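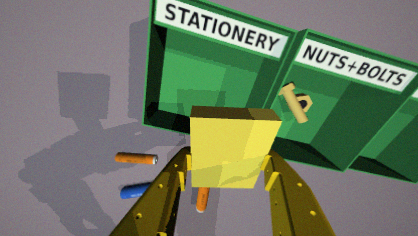

关于小型机构的物资分类与标签管理，本博客此前已有数篇文章涉及，本文拟就类目命名问题作进一步说明。笔者长期负责办公物资的登记与发放工作，所见差错多发生在归位环节，领用环节反而较少。使用人取物时目的明确，归还时则往往凭印象放置，标签如不能一眼辨认，物品便会进入相邻的格位。绿色格架上的“STATIONERY”与“NUTS+BOLTS”两处标签，采用白底黑色粗体大写字母，贴于格口上沿，类目之间界限清楚，可资参照。文具与螺栓螺母并列存放并无不妥，只要名称互不包含，使用人即不致混淆。

类目名称的拟定，应以使用人的习惯称谓为准。笔者曾在Wiklow公司协助整理库存台账，当时登记在册的物资共758项，名称多沿用采购合同中的写法，同一种订书钉先后出现过“装订耗材”“金属钉类”两种登记方式。经逐项核对，合并重复条目后，查询时间明显缩短。该项工作历时两个月，其中大部分时间用于向各部门征询日常叫法，真正用于修改台账的时间甚少。

关于“其他”“杂项”一类名称，笔者的意见是原则上不设。确有必要设置的，应当规定清理期限，以30天为宜。期满仍未归类的物品，由登记人提出处理意见，或另立类目，或予以退库。Pilta办事处曾长期保留一只杂项箱，至十二月盘点时，箱内物品已无法查明来源，其中包括数把不知对应何处门锁的钥匙，最终只得逐一试开。
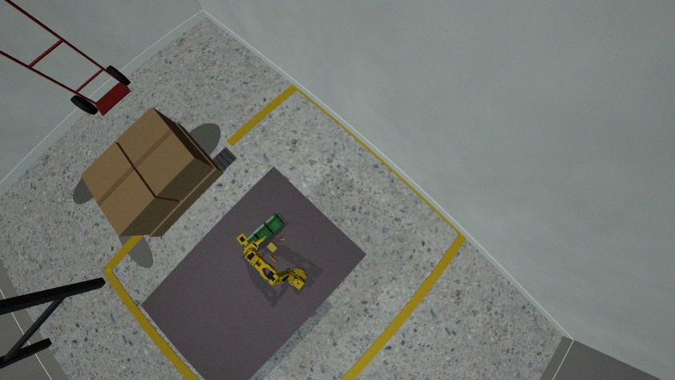

盘点频次亦应与类目性质相适应。消耗较快的文具、纸张，宜每月核对一次；五金零件用量不稳定，可每季度核对一次，但单次领用超过300件的，应当即时登记，不得留待季末补记。补记数据在形式上虽可做到账实相符，却掩盖了实际领用的时间，对后续采购计划的编制并无帮助。

标签的制作可从简。笔者试用过Boychuk牌标签纸，粘贴后平整，揭除时亦未留下明显胶痕，但字迹受日光照射后褪色较快，靠窗格位每年需更换一次。此后改用普通白纸打印，外覆透明胶膜，效果相当，费用更低。字号方面，应保证站立时无须俯身即可辨认；格口位置较低的，标签可略向上倾斜。缩写一般不宜使用，确需使用的，应在架侧张贴对照表，并注明更新月份。

另有读者来信询问电子台账是否可以取代实物标签。就笔者所接触的情况而言，二者用途不同。Bosesent系统上线后，查询与统计工作确有改进，但归还物品的人员大多不会先行登录系统再放置物品，格位上的文字仍是其唯一依据。系统中的类目名称如有调整，应于当日同步更换标签，并由专人签字确认。

本文所述各项做法，仅就小型机构而言，仓储规模较大或涉及危险品保管的单位，应遵照相应的管理规定执行。下一篇拟讨论借用登记簿的格式，以及逾期未还物品的催还程序。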